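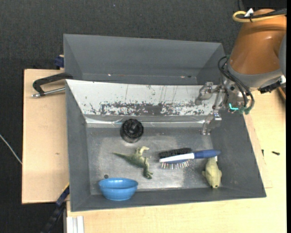
## Ticket 2960: subtitles drift on Demau episodes 5 to 8

Status: open, waiting on re-encode
Product: Skikier media server
Opened: 2026-08-26

### Report

Customer runs a home library of older British and Canadian science fiction series. Playback of *Demau*, season one, is fine through episode 4. From episode 5 on, subtitles start in sync and fall behind the dialogue. By the closing credits they are late by around two minutes. Audio and video stay together. Same result on the TV app and in the browser.

### Environment

- Server on wired network, client on wireless
- Files ripped from the Bodberg DVD box set, PAL discs
- Subtitles are external .srt files, downloaded separately
- Bitrate cap set to 3000 kbps, transcoding on

### Log

1. Asked customer to turn off transcoding and play episode 5 directly. Drift unchanged. Transcoder ruled out.
2. Asked for the media info output. Episodes 1 to 4 report 23.976 fps. Episodes 5 to 8 report 25 fps. Customer confirms the first four came from a different disc set, bought later.
3. Compared cue times. In episode 5 the line "Helm, report" is spoken at 870 seconds. The .srt places it at just over 907. The ratio matches 25 / 23.976, so the subtitle file was timed for the slower version.
4. Customer tried the offset slider in the player. Correct for one scene, wrong again in the next. Expected - the slider adds a fixed delay and does not change the rate.
5. Sent instructions for the frame rate conversion under Library > Subtitles > Retime. Source 23.976, target 25. Episodes 5, 6 and 7 now hold sync to the end.
6. Episode 8 still wrong after retiming. In sync until the first ad break, then early by a constant four seconds. The disc version has a longer title card after the break than the broadcast version the subtitles were made from.
7. Suggested splitting the .srt at the break and shifting the second half by +4 s. Customer would prefer to re-encode the episode from the disc first - the current file also has combing on the spaceship model shots.

### Notes

The Poojary metadata plugin lists all eight episodes as 23.976 fps. The value comes from the plugin's database and is not read from the file. Do not use it for retiming. Raised separately with the plugin maintainers.

Related request: show a warning when the last cue falls after the end of the video. Added to the October list.

### Next action

Customer to attach the new media info for episode 8 once the encode is done. Keep open until then.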